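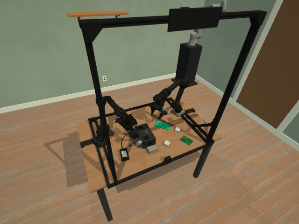

Dobson wants a second two-arm bench, and the plan that went out to department heads on 1/28/24 says the money can be found before November. The case for it is thinner than the price.

The electronics repair shop already plans its work on a simulated bench: two black arms on either side of a wooden table, with a vented unit in the middle and green boards laid out to the right. The simulator came bundled with the quote from Tralturis, the integrator, and managers have been passing its pictures around ever since. Pictures are cheap. The arms are not, and neither is the service contract, which the plan puts on a separate page.

"I asked what happens when a connector is bent," said Lorraine Holroyd, who runs purchasing. "I was told the software will handle it. I'd like that in writing."

The plan assumes 3,000 units a year through the new bench. Last year the shop repaired 817 by hand. The remaining work would have to come from Puler, a customer that has signed for nearly 500 and promised nothing beyond that.
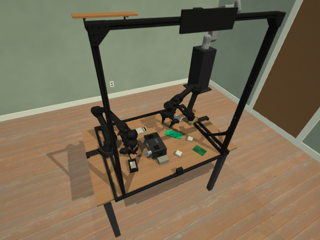 Can the shop try the bench before paying for it?

Only in simulation. Tralturis offers a 96-day return period on the hardware, but the clock starts at delivery, and installation and training come out of it.

Dorothy Whitlock, the shop supervisor, would sooner lease one arm and see how it does on real boards. Tralturis has not quoted a lease. The plan also leaves out floor work, spare grippers and the hours her crew would spend feeding parts to the table — costs that ran well over on the first bench. Holroyd has sent the budget back with questions.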